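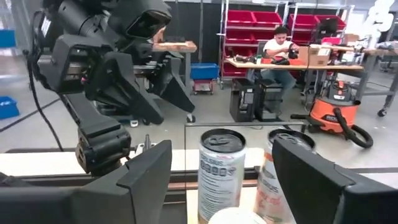 Two tall cans, the nearer one silver-white with a dark lid

From: Viera Jurčo
To: Tellerbridge Chairs list
Subject: Re: Akier side chair, loose back and a bad refinish

Jarmila Čierny wrote:

> I bought an Akier side chair in November from a shop in Sial that was
> clearing out its back room. Paid more than I meant to. The underside
> of the seat has the maker's stamp and a pencil number, 1,711. The seat
> is fine. The back wobbles when you lean on it, and I can see old
> yellow glue around two of the spindles. Someone has also put a thick
> shiny finish on the whole thing, which has gone cloudy on the top rail.
>
> Should I take it apart completely? And is there any point in keeping
> the finish? My sister says strip it. A man at the shop said stripping
> would take 400 dollars off the price, which seemed odd for a chair
> that isn't worth much more than that.

Jarmila,

I have four of these, all bought separately, and I've had the backs off two. I wouldn't take the whole chair apart. The leg joints on Akier chairs are wedged from above, and if the wedges are still tight you will do more harm getting them out than the wobble is doing now. Turn the chair over on a blanket and try each leg by hand. If they don't move, leave them alone.

The back is a different job. The spindles go into blind holes in the seat and again into the top rail, and the top rail is held on the two outer posts with a small pin on each side. The pins are easy to miss under a thick finish. Feel along the back of the rail with your thumbnail, near the ends. Mine were under filler on one chair and plain to see on the other. Drive them out from the front with a punch a little smaller than the pin, and save them. I split one by being in a hurry and had to whittle another.

Once the pins are out the rail should come up with light taps from a rubber mallet, working from side to side. Number the spindles with masking tape before you pull any of them. They look the same and they are not. I mixed up two on my first chair and spent an evening sorting it out.

The yellow glue tells you somebody has been in there in the last several decades. The original was hide glue, which goes dark and brittle. You need to get the yellow off down to the wood, on the spindle ends and in the holes, or the new glue won't hold. Warm vinegar on a rag works if you give it time. Scrape with a dull chisel and don't sand, or the spindles will end up loose in their holes. I use liquid hide glue for putting it back so the next owner can undo it.
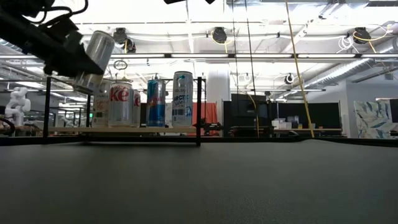
For gluing up, the main thing is to keep the seat level while the back dries, and most kitchen tables are too high to reach over comfortably. I work at 30 inches or lower. Anything flat and stiff will do. A light wooden board across a black metal frame with thin square posts, like the shelf with the cans lined up on it, is the sort of arrangement I mean, and the small clamp on the right end of the board is the size I'd reach for to keep a chair seat from creeping. Put a scrap of leather or cardboard under the jaw. Then run a soft cotton rope over the top rail and under the seat and twist it with a stick until the joints close. Leave it overnight.

On the finish, I can't judge without seeing it. Dalibor Sokol knows the Akier finishes better than I do, and he wrote a long post on them a while back that should still be in the archive. The short version is that the early chairs were oiled and the later ones were shellacked, and neither would be thick and shiny. So yours is probably not original, and I don't see how taking it off would cost you anything like what the man in the shop said. Try a drop of alcohol on the underside first. If it goes sticky it's shellac, and you may be able to even it out with a pad and skip the stripping.

As for the pencil number, I don't think it is a date or a serial number. All four of mine have numbers and they don't run in any order that matches the stamps. Marcela Vrabec thought they were order numbers from the Trovinov store. She had seen an account book with entries in the same style, but I never heard whether she matched one up. Marcela, if you are still reading, did you?

One more thing. Look at the stamp again and see if there is a small bar under the name. Two of mine have it and two don't, and the ones with the bar have a slightly wider top rail. If yours has the bar I'd like the measurement across the rail at its widest point, before you take it off.

Anežka Paulík has spare spindles from a broken chair, if you find a cracked one. Write to her off the list.

Viera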